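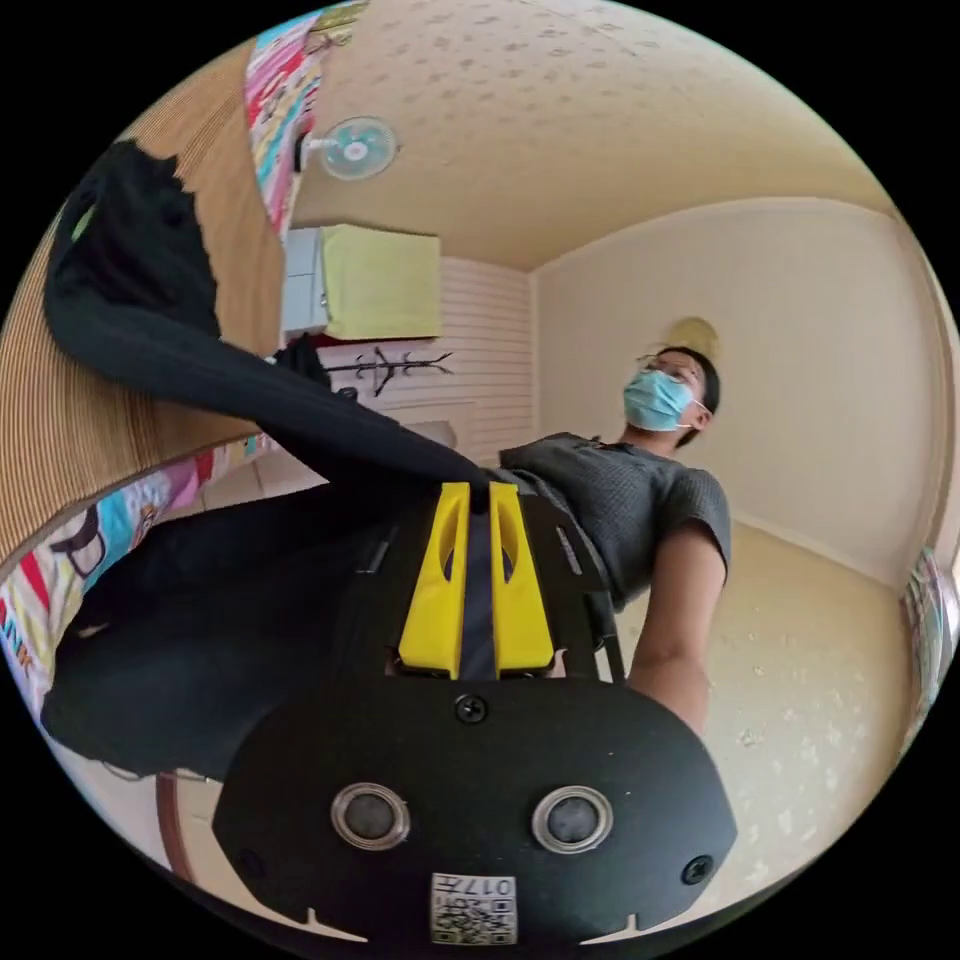
Dark knitwear, sleeve extended.

Knitwear: storage changes for autumn

The Levport clothing store has finished sorting its dark knitwear, and 239 garments are now back in stock. Black items took longest, as ribbed cuffs and plain cuffs are hard to tell apart under the old strip lights. Hayley Clegg has asked that every sleeve be drawn out to full length and checked at the cuff before the garment is folded.

Fold heavy jumpers in thirds and lay them flat, with no more than nine to a shelf. Hangers are for woven jackets only - ribbed knits drop at the shoulder within a few weeks. Anything over 800 g goes on the bottom shelf, whatever its size.

Garments with pulled threads go in the Wano crate by the door and should not be trimmed. Loose ends are worked through to the reverse with a latch hook, then steamed at low heat.

The Zakenent shelving is due for delivery on Tuesday, August 21, 2018. Please leave the left-hand bay clear until it has been fitted.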